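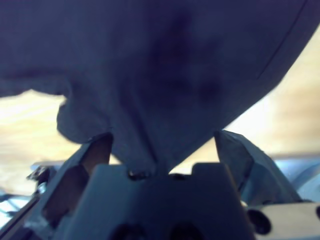
Navy blue, still my favorite color to have in the shop.

Hi, I'm Selim Saraç, and I'm the person who picks up when you call Karkum. I mend and alter clothes, and I've been doing it long enough that my own family has stopped asking for free hems (well, most of them have).

I learned on my aunt's kitchen table, mostly by ruining things. My first real job was in the workroom at Chauvin, a bridal store, where I spent 3 years letting out waists and sewing on buttons the size of lentils. I loved the sewing and could have done without the Saturdays! So when a little place came up on Misow Street, two doors down from the bakery, I signed for it and painted it myself over one very cold January.

Most of what comes in is plain everyday stuff — pants that need shortening, coats with a torn lining, a zipper that quit on the way to work. I like that kind of job best. Somebody has worn a jacket for years and wants to keep wearing it, and I get to help. I also do curtains, cushion covers and the odd school costume, and I'll have a go at most things if you give me time.

What I don't do is leather, fur or wedding gowns. I've had my fill of gowns, and there are good people in town who still enjoy them. Ask me and I'll write down a name for you.

A plain hem is ready in 2 days. Linings and zippers take longer, and I'll tell you how long when I've had a proper look inside. I won't quote a price over the phone for the same reason, but looking is free and you can always say no and take your coat home again. Please empty the pockets first!

There's a bell by the door at 56 Misow Street. If I'm at the big machine in back I may not hear it the first time, so ring again — I won't think you're rude. Bring the shoes you plan to wear if it's pants we're shortening.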